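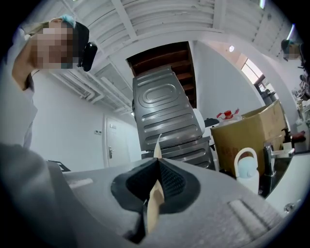 Cloudy headlights are the most satisfying thing you can fix on an older car, and I will happily talk anyone into trying it! It takes an afternoon, most of the supplies are probably on a shelf in your garage already, and the car looks years younger when you stand back. You'll spend a lot of that time bent over with your face close to the lens, so put on a cap, like the light blue one in the photo, and turn the brim whichever way keeps the sun out of your eyes. Old clothes too, please. The gray slurry that comes off the plastic gets everywhere.

Wash first, and wash well. Grit left on the lens will scratch it worse than the sandpaper does. I use ordinary car soap and then go over the seams with an old toothbrush, where the bugs collect. Dry it off and run painter's tape around the whole edge -- two layers on the side next to the fender, because that's where your hand will slip. Mine does every time.

Now the sanding. Start with the coarsest sheet in your kit and keep it soaking wet. Side to side only, light pressure, and rinse the paper in a bucket whenever it starts to drag. The lens is going to look terrible at this point, all white and chalky, and you'll be sure you've ruined it. Keep going! Change to the next sheet and work up and down this time, so you can tell when the old scratches are gone. Finish with 2000 grit and stay on it longer than you want to. I give each side about 17 minutes with the last sheet, usually with the radio on, and the polish goes so much quicker afterward.

For polish I've been through a few. The Brokico cream is my favorite at the moment (it doesn't dry out while you're still rubbing), but any plastic polish with a fine cut will do. Put a small blob on a folded microfiber cloth and rub in little circles until it turns clear. A foam pad on a cordless drill is faster. Keep it moving and keep the speed low, or the plastic gets hot and you'll end up with a smeary patch you have to sand out again.

Then seal it. Please don't skip this part. The sanding takes off whatever was left of the factory coating, and a bare lens will start to yellow again in no time. Wipe the lens down with rubbing alcohol, let it dry, and put on a UV coating made for headlights. One long wet stroke across, then the next just below it, overlapping a bit. Park in the shade with no wind and leave it alone until the label says it's cured. I did my Pokham hatchback on a Thursday evening under a tree, which was a mistake -- pollen all over the left one.

A few more while you've got the bucket out:

Tree sap comes off glass with the same rubbing alcohol. Hold a wet cloth on it for a bit before you rub.

Squeaky door seals love silicone spray. Spray the rag, never the rubber, or you'll get it all over the upholstery.

Wiper blades that chatter may only be dirty. Run a damp cloth down the edge and look at what comes off. Yuck!

Worn floor mats slide around, and the stick-on grip pads from the hardware store hold them in place nicely on carpet. Don't put them anywhere near the pedals, and use the factory hooks on the driver's side.

Save the leftover sandpaper. Dried flat, a used 2000 sheet is good for one more lens, and I've done a cloudy motorcycle windshield with scraps.

Posted in June by the Clodus Garage Notes editor
Print this page | E-mail to a friend
100 shares | 17 comments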